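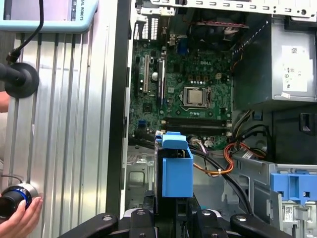 Figure 2. Open tower with Dell board, memory slots empty.

2.3 Planning the purchase for a Batness cell

1. Count the computer models you will service. Each drive bracket shape can need its own finger set.
2. Reserve $800 for every finger set, and up to $1000 for the wrist camera with cable.
3. Ask Flurach for the lead time before you sign – in February it was 37 days.

Note: The Biken stand is sold separately.

CAUTION: Do not order the arm before the bench is measured. The base plate needs 87 cm of clear depth.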